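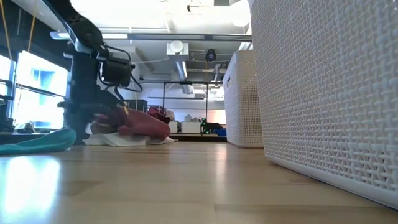
What keeps dark clothes dark?
Cold water, a short cycle and a lot less rubbing than most of us give them.

I have been a little obsessed with this since the spring, when my favorite black work pants went the color of a sidewalk, and the mail we got after the last newsletter tells me plenty of you in Mastdale are in the same boat. So thank you, all of you! I read every letter, even the one that was mostly about towels.

Most of what we call fading is wear. Cotton fibers break on the surface, the tiny ends stick up and catch the light, and the whole shirt looks gray even though a good part of the dye is still in there. Turn things inside out before they go in and the rubbing happens where it won't show. Zip the zippers too (jeans are murder on a soft T-shirt).

Hằng Hồ wrote in about new reds and burgundies, which can bleed for the first several washes. She soaks a corner in a bowl of cool water and presses it on a white rag. If the rag picks up color, the shirt gets washed alone. I tried it on a scarf and was very glad I did!

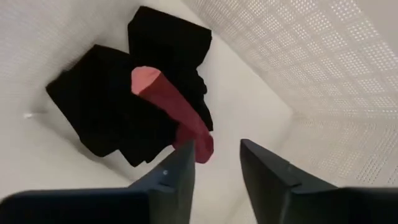
Page last changed: August, 9:40 a.m.

Now, detergent. I used to pour to the top line every time, and my black socks came out with pale streaks that I took for fading. They were soap. A second rinse took most of it off, and now I use half as much and can't tell the difference in how clean anything is. Powder is the worst for this in cold water, so if you love your powder, stir it into a cup of warm water first and let the cup cool.

Drying matters just as much. Sun bleaches, and it bleaches shoulders first, so hang dark shirts in the shade or flip them inside out on the line. Nhi Kim dries all her knits flat on a towel
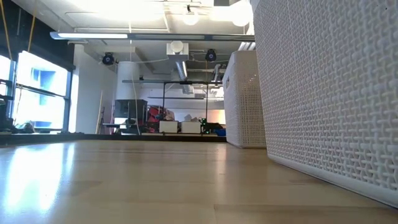
and swears she hasn't stretched a sweater in years. I don't have the space for that, but I have started taking mine out of the dryer while they're still a bit damp, and the cuffs look so much better for it.

One more thing I keep getting asked: vinegar. A splash in the rinse won't lock in dye, whatever your aunt says, though it does help with that leftover soap. Never put it in with bleach, please.
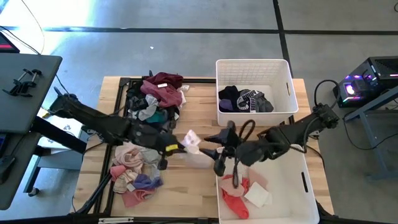

Dark clothes heaped on the table, with white baskets alongside.

Next time I want to get into pilling and whether those little battery shavers are worth having. I've got a gray cardigan all ready to be the guinea pig. If you own a shaver you love (or hate), write and tell me before I go shopping!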